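行李箱装填顺序图集:硬壳箱与软质衣物

本页整理硬壳行李箱的装填方法,对象为短途出行的常规衣物和少量洗漱、食品容器。方法沿用 Anatole Leclerc 在 Sullari 专栏中的分区思路:重物靠轮端,软物填缝,带盖容器单独定位。以下文字只讨论顺序和折法,不涉及箱体选购。
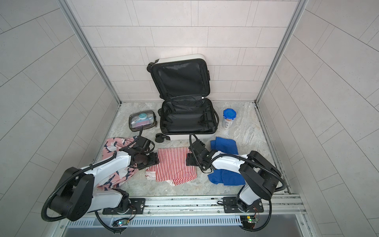 杜德姆霍尔姆(Dudemholm),12月

白色硬壳箱,黑色内衬,箱盖立起,底仓未装物。箱左为透明洗漱袋,箱右为蓝色卡扣盖的透明食品盒,前方地面上是三件待叠织物:粉底叶形印花、红白条纹、宝蓝色。

装填前先确认底仓绑带已松开并翻到箱外,避免压在衣物下面。盖侧网袋留给扁平物品,装入后厚度不宜超过5厘米,否则合盖时会顶住底仓内容物。

折叠尺寸按底仓净宽换算。以净宽48厘米的箱体为例,衣物折成约23厘米宽,可并排放两列,中缝余量用袜子或手帕填充。薄织物宜卷,厚针织物宜平折;厚料卷紧后直径过大,反而浪费箱角空间。

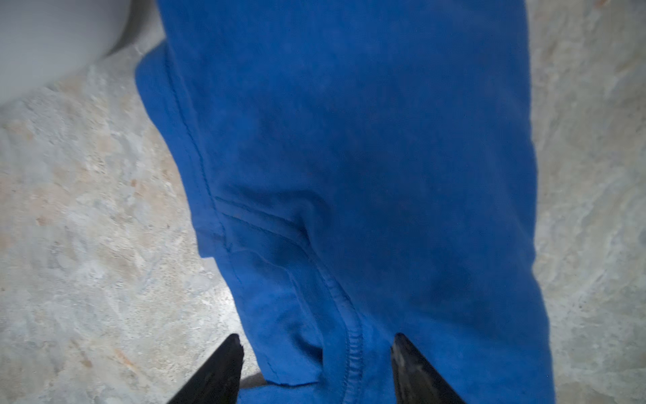

接缝处的处理单独说明。双线缝合的部位比单层面料厚,折线应避开接缝,至少错开一指宽。若接缝带有收褶,先沿缝线方向拉直,再将两侧面料向内对折,下摆最后收入。起皱的面料用手掌由中间向两边推平即可,无须熨烫。

深色与浅色织物分列放置,新购的深色棉织物最好先洗一次。Barua 收纳袋和 Jano 压缩袋均可配合本方法使用,但压缩袋只减体积,不减重量,装满后需重新称重。

洗漱袋直立放在轮端一侧,拉链朝上。食品盒扣紧四边后放在两列衣物之间,盒底垫一层软物。全部装完后收紧绑带,合盖静置片刻,再检查拉链一周有无夹布。

返程时脏衣另袋,顺序不变。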